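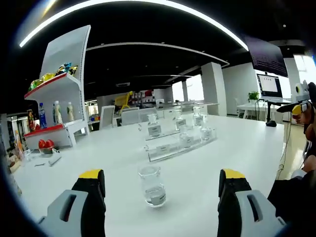

Print this thread | E-mail this thread

Decanting perfume: am I ruining it?

mossyhinge wrote:
I have a 100 ml bottle of Nellell's fig one, bought in June in a moment of optimism, and I have worn it maybe a dozen times. My sister wants some. My coworker wants some. I would like to give them some and stop looking at it. Is it true that once you move perfume into little bottles it goes off? The guy at the Prastby counter told me decanting "bruises the top notes," and he said it with a straight face, so now I'm worried about fruit.

tallowby wrote:
He sells full bottles for a living. Draw your own conclusions about the bruising.

Air is the real problem. Every time you pour, you mix some in, and a half-full bottle has more air sitting on top of the juice than a full one. Fill small bottles close to the top, close them tight, keep them out of the light. I have decants that are 11 years old and smell fine. I have a full bottle from the same year that smells like nail polish and regret.

grandma_vetiver wrote:
Glass only. Plastic sprayers are okay for a weekend trip and then they start to smell like a shower curtain, and so will you.

Also label them THE SAME DAY. I can't say this loud enough. I own a drawer of nearly identical pale yellow liquids and one of them is vanilla extract.

pinchbeck22 wrote:
Going to disagree with tallowby. I did a side by side with Sinaga's neroli, one decant and the original bottle, both in the same dark closet. After a winter the decant had lost that sharp orange peel opening completely. Original was perfect. So the counter guy may talk like a wine label but he isn't making it up.

tallowby wrote:
How did you fill it?

pinchbeck22 wrote:
Sprayed it in through a funnel.

tallowby wrote:
Well, there you go. You turned it into a mist and then collected the mist. You might as well have walked it around the block first.

pinchbeck22 wrote:
It's a crimped bottle. The sprayer doesn't come off. Should I have asked it nicely?

grandma_vetiver wrote:
You can put a thin tube on the sprayer stem after you pull off the button, and pump straight down into the vial. Less mist, less air, and your kitchen won't smell like a hotel lobby until Monday. Go slow or it comes back up at you. I've worn a lot of neroli on my eyebrows.

mossyhinge wrote:
Mine is a screw top, so I guess I can pour like a civilized person. What size for giving away? I was thinking 3 ml each, but my sister will take that as an insult.

lampblack_lou wrote:
3 ml is plenty to find out you hate something. For a sister, go 10. For a coworker you have to sit next to, I'd think hard about whether you want them to have any.

I've decanted most of my shelf at this point. I keep the full bottles in their boxes and use the small ones. Yes, I have more than 22 of them, no, I don't want to talk about it.

pinchbeck22 wrote:
And citrus? Any of yours citrus?

lampblack_lou wrote:
Two. One's fine. The other one faded, but it's Havach and theirs fade between the bottle and your wrist.

pinchbeck22 wrote:
I'm counting that as half a win.

tallowby wrote:
Count it however you like. Citrus goes first in any bottle. Fig isn't citrus. OP is fine.

grandma_vetiver wrote:
Rinse new vials with plain perfumer's alcohol and let them dry all the way, caps too. Don't use water. And don't use the rubbing alcohol from under the sink, unless your sister wants fig with a hint of urgent care.

mossyhinge wrote:
Update: did it last night. Sister got 10, coworker got 3, counter on the bathroom sink got I would say 5. Nothing bruised that I can detect. The whole upstairs smells like a fig tree and my husband has opened every window we own without saying a word.

The bottle is still mostly full. Does anyone here like fig?

lampblack_lou wrote:
Don't you dare. What's the postage?

Print this thread | E-mail this thread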